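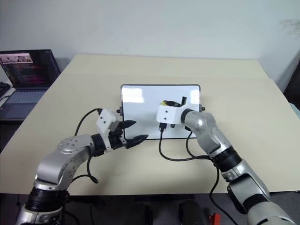

A place for the tablet

My mother kept the telephone on a little half-moon table in the hall, with a cushioned seat beside it and a pad whose pencil was tied on with string, and for the whole of my childhood it never occurred to any of us that it might live somewhere else. I have been thinking about that table a good deal this spring, mostly while hunting for the tablet. It has been under the dog. It has been in the bread bin (I have my suspicions) and it once spent a night in the car with the shopping bags. We use it for everything, recipes and train times and my sister's face on a Sunday, and yet it has no home of its own in the house.

So I went to see some people who have given theirs one, and came back with a great many opinions and a bruised shin from Clifford Bouchard's coal scuttle.

Start with the table

Clifford restores furniture in Jarkness, in a workshop up a lane that my car did not care for, and he is a great believer in the plain table. He has sold plenty of the other sort, the inlaid and the leather-topped, and he is fond of them, but he says that a screen wants a quiet surface under it. A pale top against a white wall is his favourite arrangement. The light comes off the wall softly, you can see at a glance where you've left your glasses, and a black cable shows up before you catch your sleeve on it.

"People buy a desk for the drawers," he told me, putting the kettle on, "and then they fill the drawers and put the rest on top."

His own tablet table is 700 millimetres deep, and he thinks that's the least you can get away with if you want to stand the thing up and still have room for your elbows and a plate. Mine at home is a good deal shallower than that, I discovered when I got the tape out, and it explained rather a lot about the marmalade.

Standing up or lying down

I had always laid ours flat, as one would a book, and then hunched over it like a heron. Asabe Mohammed put me right. She teaches evening classes at the Bratu Rooms for people who have been given a tablet by their children and would quite like to know what to do with it, and before anyone is allowed to so much as open an email she has them all stand it up and sit back.

Her first lesson is given with nothing on the screen at all, or nothing but a blank white page. It sounds daft and it's wonderfully useful! With a white page up you notice every reflection, the ceiling light, the window, your own worried forehead, and you can turn the tablet a little one way or the other until the worst of it slides off. Asabe has hers square to the wall and well away from the front edge of the table. Her pupils are forever putting theirs too near, she says, and then reaching over them for a biscuit.

She is also firm about buttons. Find them with your fingertips before you need them, and notice which side they're on, and then hold the tablet somewhere else. I practised this at home and stopped turning the volume up to full every time I moved it, to the relief of the dog.

The matter of the cable

Everybody I spoke to wanted to talk about cables. Thérèse Dufour, who runs the Rutard guesthouse with her cousin, keeps one tablet downstairs for the visitors' book, and since she gave up on paper she has collected up to 3,000 messages in it, a surprising number of them about the eggs. She used to leave the charger trailing over the front of the table, and one May morning a spaniel from room 5 went through it at speed. Now the cable goes off the back, with a slack loop left so that the tablet can be turned towards whoever is writing. She charges it overnight and puts the lead away before breakfast.

I copied her the same evening. A bit of slack is the secret, I think. I'd been pulling everything taut in the name of tidiness and then wondering why the tablet fell over.

And so to our house

We have cleared the table by the landing window, the one that had the sewing box and the broken lamp on it. The sewing box has gone to the bedroom and the lamp has gone to Clifford, who made a noise when he saw it. The top got a wipe with a damp cloth and then a dry one, and I've made a rule that no cup goes there, which my husband has broken twice and I have broken more often than that.

The tablet stands in the middle, facing the chair. My sister rang on it last night, and I answered before she gave up.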